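Chapter 6
Deductibles, Limits and the Settlement of Small Property Claims

After reading this chapter you should be able to:
Distinguish a flat deductible from a percentage deductible
Calculate the amount payable on a partial loss under each
Explain how a sublimit interacts with the deductible
Describe the difference between replacement cost and actual cash value

6.1 Introduction

Chapter 5 dealt with the duties of the policyholder after a loss. The present chapter takes up the next stage, in which the insurer accepts that the loss is covered and must decide how much to pay. Most of the disputes that reach a claims supervisor concern the amount of payment. Coverage itself is contested far less often in household business, and the contested cases are treated separately in Chapter 9.

The examples use the household form of the Grarno Mutual, a small regional carrier. Its wording is short and contains the four clauses that matter here: the deductible clause, the limit of liability, the schedule of sublimits and the valuation clause. Students who work with another form should locate the equivalent clauses before going on. They may appear in a different order, and the valuation clause is sometimes placed in an endorsement.

6.2 The deductible

A deductible is the part of a covered loss that the policyholder bears. A flat deductible is stated as a sum of money. A percentage deductible is stated as a share of some base, and the base must be read with care. In windstorm endorsements it is commonly the insured value of the dwelling. In other clauses it may be the amount of the loss.

Consider a policyholder, Daryna Skoryk, whose kitchen is damaged when a supply line fails. The adjuster, Toivo Eskola, values the covered damage at $3133. The policy carries a flat deductible of $756. The amount payable is $3133 less $756, or $2377. If the covered damage had been valued at $700, nothing would be payable, and no part of the unused deductible would carry over to a later claim.

The deductible under this form applies per occurrence. Two losses from the same failed line, discovered on the same visit, are normally one occurrence. Two losses from two separate failures are two occurrences, even when they are reported together on a single claim form – a point that policyholders often find hard to accept. The adjuster should record the facts supporting the decision in the file before the figures are discussed with the policyholder.

6.3 Order of application

Where a sublimit applies, the question arises whether the deductible is taken from the loss or from the sublimit. The Grarno form takes it from the loss. Suppose a category of property is subject to a sublimit of $1016 and the covered loss in that category is $3133. The deductible of $756 reduces the loss to $2377. The result exceeds the sublimit, and the insurer pays $1016. Under a form that takes the deductible from the sublimit, the payment would be $260. The two methods give the same answer only when the sublimit does not restrict the recovery.

Birsen Aydoğan, in her lecture notes for the Wistton certificate course, calls these the loss-first and limit-first methods. Her terms are adopted in the remainder of this book.

6.4 Valuation

The limit and the deductible cannot be applied until the loss has been valued. Two bases are in common use. Replacement cost is the cost of new property of like kind and quality, without deduction for age. Actual cash value is usually taken as replacement cost less depreciation, although some jurisdictions use market value or a broader test.

Depreciation should reflect the condition and expected life of the item. A table of standard lives is a starting point only.

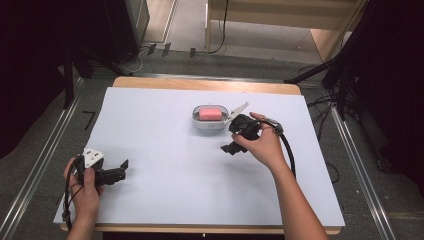 An item that has been well kept may have more remaining life than its table entry suggests, and the adjuster should be prepared to depart from the table when the evidence supports it. Small contents of low value are often grouped and depreciated at a single rate. Grouping saves time, but it should not be used for items with widely different lives.

Suppose a carpet would cost $1016 to replace and is judged to be 80 percent depreciated. Its actual cash value is $203.20. If the policy pays replacement cost only after the work is done, the insurer first considers the smaller figure and holds back the remaining $812.80. The amount held back is known as recoverable depreciation. The deductible is applied once, to the whole claim, and must not be taken a second time when the holdback is released.

6.5 Key terms

Flat deductible; percentage deductible; occurrence; sublimit; loss-first method; limit-first method; replacement cost; actual cash value; recoverable depreciation.

Section 6.6 applies these terms to a claim with several categories of property, beginning with the completed proof of loss.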